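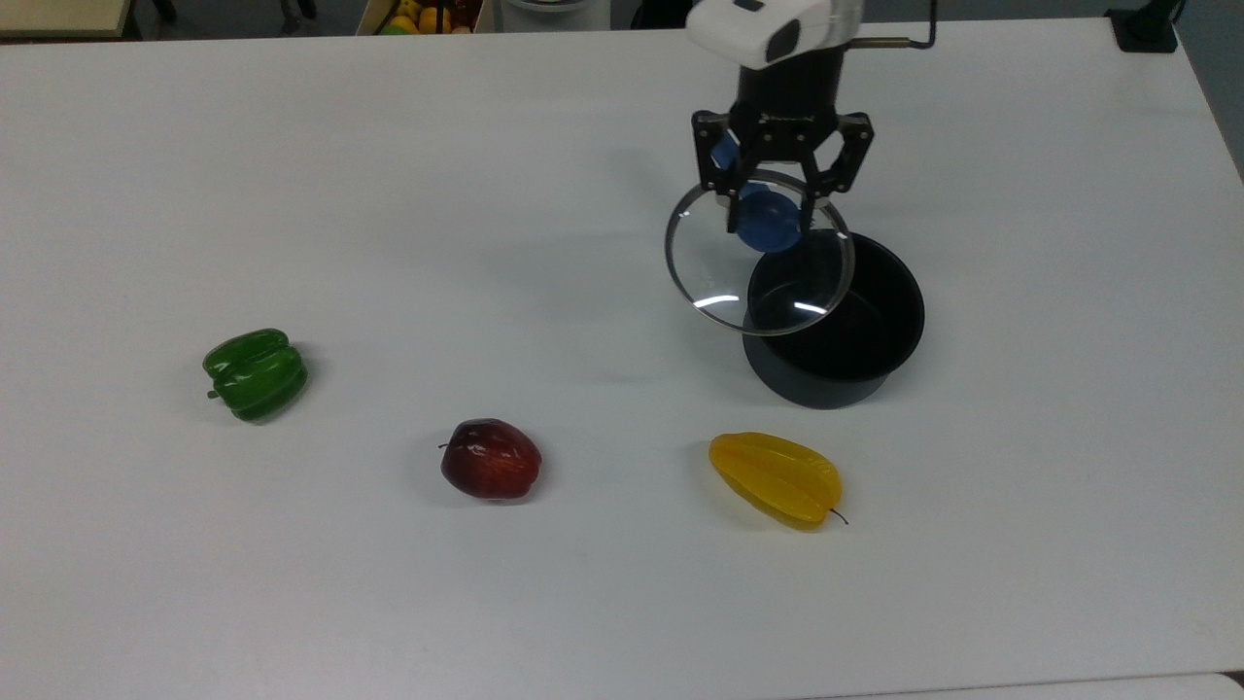 附件1:夹爪夹着锅盖蓝色旋钮,锅盖悬在锅口偏左的位置

工单标题:遥操作示教“盖锅盖”,锅盖总往左偏
提交人:Firouzeh Amini
产品:Clorna 遥操作套件
状态:处理中

问题描述:
你们好,又来麻烦大家了,先谢谢上次那么耐心地帮我调手柄!这回的任务是把玻璃锅盖盖到黑色的锅上,桌上另外放了青椒、苹果和杨桃,后面示教“把东西放进锅里”的时候要用,这一段暂时不碰它们。夹旋钮很顺,抬起来也稳,麻烦出在往锅口上方送的那一下:我手上觉得已经对正了,可锅盖还是偏左,而且是斜着的,左边先磕到锅沿。到目前为止录了81条,能留下来的不多,心里有点着急。附件1就是快到锅口时的样子,你们看看这个角度是不是不太对?

Fereshteh Sadeghi 回复:
Firouzeh 你好呀,别着急,你写得这么细,我这边看起来省力多了。从附件看,两根手指是从两侧夹住旋钮的。旋钮是圆的,夹的位置稍微高一点或者偏一点,锅盖就容易绕着夹持点转。麻烦你先试试下面几步,一步一步来,不用赶:
先把主手的平移比例调到5:1,只在靠近锅口的时候用,抓取那段照旧就好。
夹旋钮时手指再往下走一点,合拢之后停一拍再抬。
送过去之前先看腕部姿态的读数,如果已经歪了,就退回去重新夹,不要在半空中硬扳。
另外想请你把主手的零位重新标一下,再传两条失败的记录给我,我对着关节曲线看。

Firouzeh Amini 回复(下午):
零位标好了,比例也改了。您说停一拍,我停了500毫秒,抬起来的时候锅盖确实平多了,好开心!不过左偏还在,只是没有以前那么厉害,十次里面还会有两三次碰到锅沿。两条记录已经传到 Conik 共享目录了,文件名里带“lid”的就是。对了,我是看着头部相机的画面操作的,没有站在桌边看,不知道跟这个有没有关系?

Fereshteh Sadeghi 回复:
记录收到,我看完了,你的猜测很有道理。曲线里末端到达的位置和你主手给的指令是一致的,机械臂这边没有漂,所以我更怀疑是看画面的时候判断偏了。锅盖是透明的,透过它能看见锅沿,人很容易把这两道圈看成已经对齐。你下一批可以这样录:先把锅盖抬高一些,移到看着稍微偏右的位置,再慢慢往下放,快碰到时松一点手上的力,让它自己落稳。前几条请同事站在桌边帮你报一下左右,找到手感以后再单独操作。
之前碰到锅沿的那些先别删,打上“接触偏差”的标签,我问问 Ernmont 那边训练时要不要留一部分。

Firouzeh Amini 回复:
好的好的,标签我今晚就补上。新的一批周一录,录完把成功和失败的各挑几条传上来,工单先帮我开着吧,辛苦啦!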